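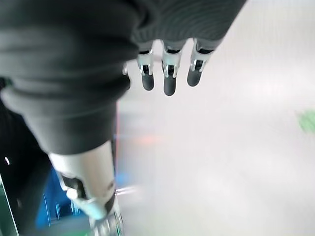

The Escobar mill once ran three shifts and sent socks to stores in 30 states. By the time Uliana Kravets bought it, the boiler was cold and the parking lot had trees in it. She kept four knitting machines and sold the rest for scrap.

Today the mill makes ribbed cuffs and collars, mostly for small jacket makers. Orders start at 300 pieces. Larger plants won't set up a machine for that.

"People call me after three places have hung up on them," Kravets says.

Her head mechanic, Murdo Rankin, learned the trade on the same floor. A worn needle leaves a line down the whole length of the cloth, and he can usually find it by running a thumb along the rib. New needles come from a dealer two counties over. Some parts he has to file himself.

The work is uneven. Last October the mill shipped 1,021 collars in one week, then had almost nothing until after the holidays. Kravets has looked at a fifth machine twice and has yet to make an offer.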